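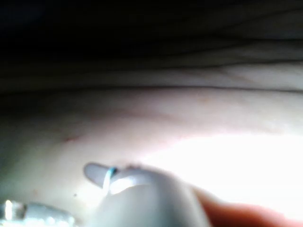 GARLEY, February

The case for plain labels on house-made bitters

Any bar that makes its own bitters, tinctures or infusions is in a small way a manufacturer. It should accept the duties that go with that position, the first of which is to state on the bottle what the bottle contains.

Practice in the trade remains uneven. A dasher behind the counter will commonly carry a name and, with luck, a date. The botanicals used, the strength of the base spirit and the length of the steep are left to the memory of whoever made the batch. When that person is off shift on a Friday night, a guest who asks about nuts or citrus receives a guess.

It is said in reply that such products are used by the dash and that the quantities are too small to matter. The argument has some force for flavour. It has very little for allergens, and it fails altogether where an infusion is poured as the base of a drink.

The Prellska bar in Priltthorpe has for two years kept a written sheet for every 300 ml bottle it fills. Its manager, Senan Tierney, reports that the work takes 5 minutes a batch. Other premises could do the same without expense.

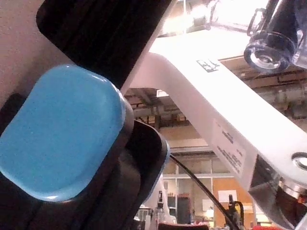 What a label should carry

Four entries would be sufficient: the full list of ingredients, the base spirit and its strength, the date of bottling, and the initials of the maker. Recipes need not be disclosed in their proportions, and the legitimate interest of a bar in its own formula is therefore preserved.

Scanlon and other suppliers of bar glassware already sell bottles with a writing panel. It would be a modest step for owners to require that the panel be filled in before a bottle reaches the rail.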